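Leave the town lights on a timer, and leave the lake alone

Whitlock council is asking for comments on its plan to light the foreshore path, and the comment period closes on 13th January. I've sent mine in. It was too long for the box on the form, so the rest of it is going here.

The plan would put 13 new light poles along the path between the boat ramp and the point. They would be on from dusk until dawn, every night of the year. The reasons given are safety and tourism. I have no quarrel with the first one. People trip on that path, and the section near the ramp is rough enough that I carry a torch even when the moon is up. The second reason bothers me more, as the best thing a visitor can see in Whitlock after dark is the sky, and the plan would make it harder to see.

I've been observing from the point for ten years, mostly with a small telescope and a folding chair. On a clear January night you can see the Milky Way down to the hills on the far side of the water. You can find the Orion Nebula without any equipment, as a smudge in the sword. With binoculars it has a shape. Through the telescope you can pick out the four stars of the Trapezium, and the longer you look the further the grey wings spread out from the centre. That takes dark-adapted eyes, and they need half an hour away from any bright light. A single white lamp in the corner of your view puts you back to the start.

Some of the replies on the council page say that amateur astronomers can drive somewhere else. Some of us can. I know people who go up to Zekholm, which is a good site and properly dark, but the road is unsealed and it's 970 metres above the lake, so in winter it's often closed. It's also no use to a kid with a school night ahead of them who wants to see Jupiter's moons after dinner. The foreshore is a five-minute walk from most of the houses in town. I learned the constellations there and I'd guess a fair number of the people reading this did too. 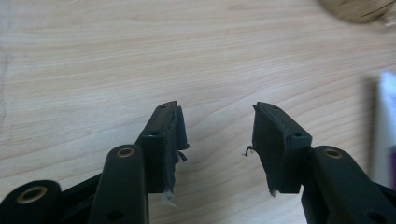 The other common argument is that our town is too small to matter. A place with 2,000 residents doesn't make much of a glow next to a city. True enough, but faint objects don't need much glow to vanish. A nebula or a galaxy is spread over an area of sky, and its surface is only slightly brighter than the background around it. Raise the background a little and the contrast goes. The bright stars stay where they were, so most people looking up wouldn't notice a thing. That is why I don't put much weight on the line in the report that says the effect on night views will be "minor." It depends what you were hoping to view.

Gerasimos Alexiou made a good point at the public meeting, which was that the path is hardly used after ten at night. He suggested timers. I would go further and ask for four things. Put shields on the lamps so that the light falls on the ground. Use amber lamps instead of the white ones in the Fleltetik quote. Switch them off at 10 pm, or fit motion sensors if the budget will stretch. And stop the poles short of the point, so the last bit of the path stays as it is.

None of this is exotic. The sports ground at Orer went to shielded amber lights when the old ones wore out, and the people who play there say they can see the ball perfectly well. I went over and stood in the car park one evening to check for myself. The oval was bright, the road beside it was dark, and I could see the Pleiades from next to my car, which I couldn't have done before.

Tianyou Xu disagrees with me, and he's been observing longer than I have. His view is that any light on the foreshore will be followed by more, and that we should oppose the whole plan. I understand that. Lights do tend to multiply, and I can't remember a pole ever being taken out in this town. But I've also helped someone up off that path with a badly cut knee, and I can't in good conscience tell the council that it should stay unlit from end to end. The ramp section needs something. I would sooner get good lights there than lose the argument and get bad ones everywhere.

If you want to comment, the form is on the council site and there are paper copies at the library desk. Mention the lamp colour and the switch-off time specifically, as they are still listed as open questions in the draft. And if the night is clear, walk out to the point first and give your eyes the full half hour.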